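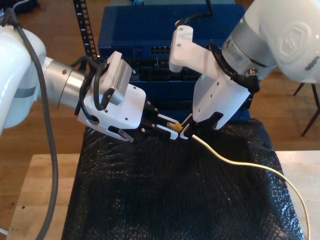 Nendidmont, April 17, 2025. Trollau today released a training method for two-arm handling of network cable. The policy passes an RJ45 connector between grippers and turns it to face a switch port before insertion. It was trained on 607 demonstrations, 158 of them corrections made by an operator after a poor grasp. In 248 test runs on the Nalthorpe bench, 62 ended without a seated plug, most of them after the cable twisted during handover. Code will follow in July.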